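Vellamer Bench Arm Hire — Frequently Asked Questions
Last updated September 21, 2022
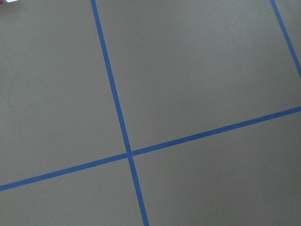
What comes with the hire?
The Vellamer arm, a two-finger gripper, the wrist camera, a controller and the Fletaden teaching software. You supply the bench and the parts you want moved. Most customers mark out the bench before the first session so that positions can be given by square. Blue painter's tape on a plain matt grey top, with the strips run straight across each other, does the job well, and the lines stand out clearly in the wrist camera view.

Do I have to use tape?
No. A printed mat works too, but avoid anything glossy.

How big should the squares be?
Our standard layout is 233 mm. Smaller squares are fine for small parts — change the figure under Bench in Fletaden.

How long does setting up take?
Allow some 22 minutes once the bench is marked. The Barbosa base clamp must be tightened before the power goes on.

Can I hire for less than a week?
The shortest hire is 13 days, counted from delivery. We stopped offering weekend hire in August.

Is there a deposit?
Yes, £1000, returned after the kit has been checked at our Premden workshop.

Do I need to know how to program?
No. You move the arm by hand to each point and save it. Scripts can be loaded as well if you have them.

What if the arm stops partway through a job?
Press the red button, clear the bench and restart from the last saved point. If it stops again at the same place, send us the log file and leave the arm switched off until we reply.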